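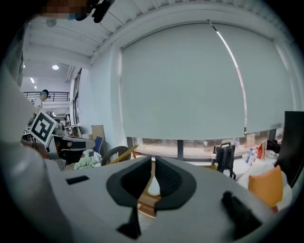 I was on my third coffee and my second gripper when Jocelyn called down to ask whether I'd picked a favourite yet.

I hadn't, and I told her so, probably louder than I needed to. The deal with Arsenault was simple enough. They wanted one hand-held gripper for the whole training program, they'd sent us two to try, and whoever wrote the report (me) would be the person everybody blamed in December when the thing had been bought in bulk and the fingers started squeaking.

So there was the Amell, and there was the Flitent. The Amell was the one everyone liked straight away. It was light, it had a trigger like a good stapler, and you could carry it round all morning without your wrist complaining. The Flitent was a lump. Réjean Campbell weighed it on the kitchen scale and then wouldn't tell me the number, which I took as a kindness.

"Do the cup again," he said.

"I've done the cup forty-eight times."

"Do it with the other one."

I'd been doing it with the other one. That was the trouble with Réjean – he'd wander off to fiddle with the controller, come back, and start the day over from wherever he'd left it in his head. I picked up the cup, moved it across the table, let it go. Picked it up, moved it back. You get into a sort of trance. By then I was dreaming about cups, and in the dreams I had two fingers on each hand and managed fine.

The numbers weren't helping. Sixty-two good grabs in a row for the Amell before it fumbled one, and sixty-two for the Flitent. I know! I went back through the log twice, convinced I'd copied a column over. Jocelyn came down and checked it too, and she's the sort who enjoys finding your mistake, so when she just said "huh" and handed back the laptop I knew we were stuck.

"Which one would you want your mum to use?" she asked.

My mum would have put either of them in the drawer with the egg slicer, but I thought about it anyway. I thought about the new people Arsenault was going to hire, who'd be doing a thousand of these a week, some of them with small hands and some of them with bad shoulders, and not one of them caring what colour the housing was.

Then Réjean's phone rang. It was Umitz, the people who make the arm, and he put them on speaker because he can't hold a phone and a screwdriver at once. They had a question about the wrist plate. Would our gripper fingers be going on the arm as well, or were we only using them by hand?

We all looked at each other. It was in the contract, on the first page, and I'd read that page so many times I'd stopped seeing it. Same fingers on the hand-held and on the arm, or the whole program was pointless.

"Both," said Jocelyn, very calmly.

"Then you'll want to mind the width," said the voice on the phone.

I got out the calipers. The Flitent's mount sat flush on the plate on the first go, ugly as a boot. The Amell's was 2 mm too wide, and you could hear it grind when I tried to turn it. I tried three more times, because I really did like that trigger.

"Could file it down," Réjean said.

"On every single one?"

He went back to his screwdriver. Jocelyn wrote something on her hand, as she does, and told me to get the report done before five so she could read it on the train.

I typed Flitent at the top. Then I picked up the Amell and moved the cup across the table one more time.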